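Citura
Revista de automatización y taller

Buscar en el sitio Buscar

Este sitio utiliza cookies propias y de terceros para mejorar la experiencia de lectura. Aceptar Configurar

Opinión
Junio
Por Ilham Beltrán

Un porcentaje de éxito no es un método

Desde hace varios años leo los resultados sobre ensamblaje con robots, y cada vez me cuesta más saber qué me están contando. El último que llegó a mis manos es el informe de Marska, un sistema que aprende a montar y desmontar componentes de ordenador a partir de demostraciones humanas. El informe declara 901 intentos y un resumen muy favorable en la primera página. Yo no dudo de la honradez de sus autores. Dudo de la unidad que han elegido para medir.

Un intento, en el informe, empieza cuando la pinza está ya colocada encima de la pieza y termina cuando la pieza ha cambiado de sitio. Quien haya trabajado con las manos dentro de un ordenador sabe que la dificultad se encuentra muchas veces en otra parte. Un módulo de memoria debe entrar recto, con una fuerza que crece de repente y después desaparece. Si entra torcido un milímetro, parece puesto y no lo está. Para una cámara, los dos casos son casi iguales.
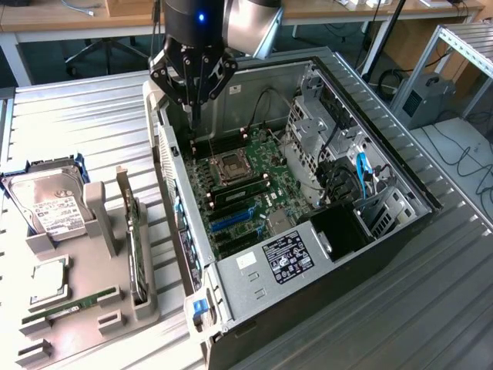 Por este motivo me parece insuficiente que el éxito se juzgue por la imagen final. De los 901 intentos, solamente 600 tienen registro de fuerza en la muñeca, y el texto no explica con qué criterio se separaron los unos de los otros. Si yo tuviera que elegir, preferiría leer un trabajo sobre esos 600, con las curvas publicadas, que uno sobre el total. Con las curvas se puede discutir. Con un porcentaje solo se puede estar contento o no estarlo.

Hay una segunda cuestión, que es la de la bandeja. En casi todos los laboratorios que conozco las piezas esperan en un soporte hecho a medida, siempre con la misma orientación. Lo comprendo bien, porque sin este orden no se podría comparar una prueba con la siguiente. Pero entonces una parte de la inteligencia está en el soporte, y debería figurar en el título o, por lo menos, en el resumen. El informe de Marska dedica al diseño de la bandeja 6 líneas en un anexo de 9 páginas. Es poco para un elemento que decide, según mi opinión, la mitad del resultado.

Me responderán que la investigación avanza por pasos y que primero se resuelve el caso ordenado. Estoy de acuerdo. También estoy de acuerdo en que insertar una memoria con dos dedos rígidos es un problema digno, y que hace pocos años habríamos considerado suficiente una sola inserción limpia. Lo que pido es modesto: que se publique la fuerza junto con el vídeo, que los fallos se clasifiquen según el momento en que aparecen, y que otro grupo pueda repetir la prueba con una caja de ordenador distinta.

Esto último es lo que más espero. Si con otra caja el número baja mucho, no será una vergüenza para los autores, y a los demás nos servirá más que la cifra de la primera página.

Suscríbase al boletín de Citura
Su correo electrónico Enviar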